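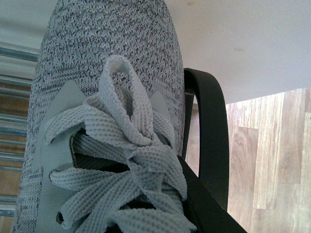
Zapatilla gris de punto con los cordones anudados, vista desde la cámara del brazo robótico. Foto: Fehr

Fehr abre su taller de Drasutlow para mostrar un robot que ordena calzado

La empresa Fehr recibió el lunes 18 de octubre a vecinos, estudiantes y clientes en su taller de Drasutlow, donde trabaja desde enero en un brazo robótico destinado a recoger y colocar zapatos. El sistema, que lleva el nombre de Druris, se presentó por primera vez fuera del equipo que lo desarrolla. La visita duró toda la tarde y se organizó en turnos de 40 minutos, con una demostración en cada uno.

La tarea parece sencilla cuando la hace una persona: tomar un zapato del suelo, girarlo si es necesario y dejarlo en un estante junto a su pareja. Para una máquina es un trabajo difícil, explicó al primer grupo Leidy Rengifo, responsable del proyecto. El calzado es blando en unas partes y rígido en otras, cambia de forma cuando se aprieta, y los cordones caen cada vez de una manera distinta.

«Con una caja de cartón sabemos dónde están las esquinas. Con una zapatilla de punto no tenemos esquinas, y lo primero que ve el robot es muchas veces un montón de lazos», dijo Rengifo.

El brazo lleva una cámara pequeña cerca de la pinza, y su imagen se proyectaba en una pantalla en la pared del taller. De este modo los visitantes podían seguir el acercamiento desde el punto de vista de la máquina. Varias personas se quedaron más tiempo delante de la pantalla que delante del propio robot, sobre todo los alumnos de formación profesional, que pidieron ver de nuevo algunos movimientos a velocidad lenta.

El nudo, la parte más delicada

Según contó Rosaire Lapointe, que se ocupa de la programación de los agarres, los cordones anchos y planos son los que dan más problemas. Si la pinza cierra sobre un lazo, el nudo puede soltarse o el zapato queda colgado de un lado. Por eso Druris busca primero el borde del talón o el lateral del empeine, y deja la zona del nudo como última posibilidad.

En la segunda demostración ocurrió precisamente eso. El brazo tomó una bota por el cordón, la levantó un poco y la perdió antes de llegar al estante. Lapointe dejó que el robot lo intentara otra vez sin intervenir, y en el segundo intento la bota quedó en su sitio, aunque con la punta hacia la pared. Hubo aplausos, y también una pregunta de un niño que quería saber si la máquina se enfada.

Los zapatos de tacón y las sandalias quedaron fuera del programa. El equipo reconoce que con ellos los resultados son todavía irregulares y prefiere presentarlos más adelante. También quedó fuera el calzado infantil de talla más pequeña, para el que la pinza actual resulta demasiado ancha.

Los datos de entrenamiento se recogen en el mismo taller. Una persona mueve el brazo con un mando, lo acerca al zapato y completa la acción, mientras el sistema guarda las imágenes y las posiciones. Fehr dispone hoy de 1000 grabaciones de este tipo. Chanida Thongsuk, que ha hecho una gran parte de ellas, ofreció el mando a los asistentes durante los descansos entre un turno y otro.

«La gente aprieta demasiado pronto – yo hacía lo mismo en las primeras semanas. Hay que esperar a ver bien el borde», comentó Thongsuk. Su consejo a los principiantes era mirar solamente la pantalla y olvidarse del brazo.

Entre los que probaron estaba Dwight Fraser, zapatero jubilado del barrio, que consiguió dejar una zapatilla en el estante con el tercer intento. Fraser preguntó por qué no se usaba una horma o un gancho, como en los talleres de reparación. Rengifo respondió que la idea se había estudiado, pero que el cliente necesita recoger el calzado tal como lo deja la gente, sin una preparación anterior.

Primera prueba en un almacén

Ese cliente es Fastwood, una compañía que alquila calzado deportivo y que tiene su almacén en las afueras de Drasutlow. Allí llegan cada mañana las devoluciones, que hoy se separan a mano antes de la limpieza. Lilian Laizer, jefa de operaciones de Fastwood, asistió al último turno y confirmó que la prueba en el almacén empezará cuando termine la adaptación de la mesa de entrada.

La prueba tendrá una duración de 30 días laborables y se hará con un solo brazo, en una zona separada del resto de la planta. Durante este tiempo el personal seguirá con su trabajo habitual, y las zapatillas que el robot no pueda recoger pasarán a la mesa manual. Laizer evitó hablar de una fecha para un uso permanente.

«Queremos ver qué hace con un lunes de verdad, con el calzado mojado y los cordones llenos de barro», señaló Laizer. A la pregunta de una visitante sobre los puestos de trabajo, contestó que la empresa no tiene previsto reducir el equipo de devoluciones y que los turnos se mantienen iguales hasta el final de la prueba. Añadió que los resultados se explicarán primero a los trabajadores.

La velocidad fue otro de los temas de la tarde. Una persona con experiencia ordena un par en pocos segundos, mientras que Druris necesita bastante más tiempo, sobre todo cuando tiene que girar el zapato en el aire. Lapointe admitió que una parte de la lentitud es voluntaria: con visitantes cerca, el brazo trabajaba al 50 por ciento de su velocidad normal y se detenía si alguien pasaba la línea marcada en el suelo. Se detuvo en más de una ocasión, casi siempre por culpa de los teléfonos que el público acercaba para grabar.

El taller conserva el aspecto de una vivienda en algunas de sus partes, con rincones preparados como una entrada de casa. Rengifo explicó que el equipo empezó allí, antes del acuerdo con Fastwood, con la intención de hacer un robot doméstico. Esa línea continúa, pero con menos horas – los viernes por la tarde, cuando el brazo queda libre.

Fehr pidió a los asistentes que donaran calzado usado para continuar las grabaciones. Interesan en especial las zapatillas con cordones, de cualquier talla de adulto y aunque falte una del par. Se pueden entregar limpias en la recepción del taller, por la mañana, y no es necesario avisar antes.

La empresa prepara una segunda jornada para enero, con inscripción previa para los centros de enseñanza. Los grupos serán más pequeños que en esta ocasión y cada alumno podrá usar el mando durante unos minutos.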